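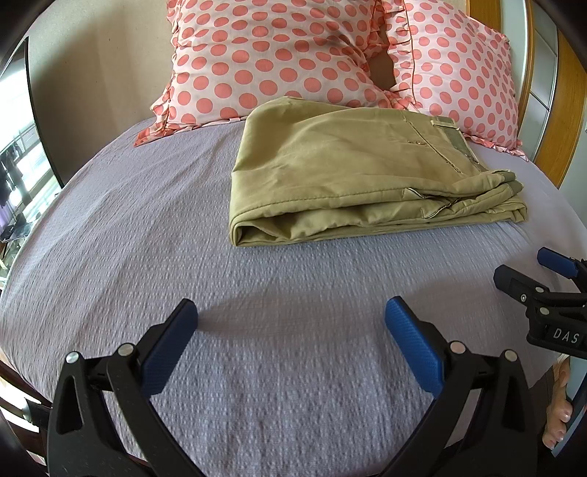 Handout 9, page 1 of 4

Uscombe course on robot software
Unit: Perception and planning for folded cloth
Revised May 16, 2021

9.1 State representation

A rigid object on a table needs six numbers. A garment does not reduce that way, and the planner in this unit does not try. Restis, the planning package used in the labs, stores a folded garment as four items: an outline polygon, a list of fold edges, a list of open edges, and a layer order where it can be inferred.

The trousers on the bed are a fair case. The outline is close to a rectangle, roughly twice as wide as it is tall. The rounded fold faces lower left and the waistband side faces right, where stacked fabric edges are visible. A fold edge and an open edge have similar contours from above, so the outline alone will not separate them. Restis runs a second classifier on a strip along the contour and looks for parallel edges inside it.

9.2 Segmentation

Khaki on a pale lavender-gray bedspread separates well by color. The bedspread texture is the harder part. Its ridges and white dots produce short gradients that an edge detector will report as seams. Smooth before extracting edges, then discard any segment shorter than 18 pixels. Do not smooth before the color step.

The lens also bends straight lines near the border. Undistort first. A polygon fitted on the raw image will be wrong at the sides and nearly right in the middle, and the error is easy to miss in a quick check.

9.3 Grasp candidates

Sample 300 candidate pinches along the contour. Score each on three terms:

edge type (fold edges preferred)
clearance for both fingers at full opening
distance from hardware, pockets and waistband tabs

The third term was added in September. Metal hardware under a pad changes the contact, and the Bednarek contact model assumes plain cloth on both sides.

With two grippers, score pairs - the best two single grasps are often too close together. Reject a pair if the swept volumes of the fingers intersect at any step of the approach.

9.4 Lab task

Load sequence 162 in Skemance and export the contour. Label fold and open edges by hand, then compare with the classifier output. Limit the pair search to 1000 evaluations. Submit the label file and the ranked pairs, with units in the header.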